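Suchbegriff eingeben Suchen

Jyoti_Dotitz: Hallo ihr Lieben, weiß jemand, ob das Beachtraining im Dezember in der Halle weiterläuft? Ich würde mich so freuen!

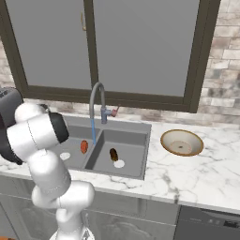 Doppelspüle, helle Arbeitsplatte

Masaru26: Liebe Jyoti, ja, aber 279 Euro pro Saison finde ich ehrlich gesagt happig.

Feng-yi: Da muss ich dir widersprechen, lieber Masaru, dafür sind die Bälle dabei!

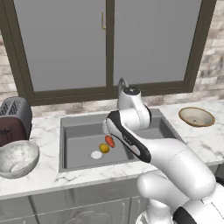 Wie viele Leute spielen pro Feld?
Höchstens 6, sonst steht man zu lange herum.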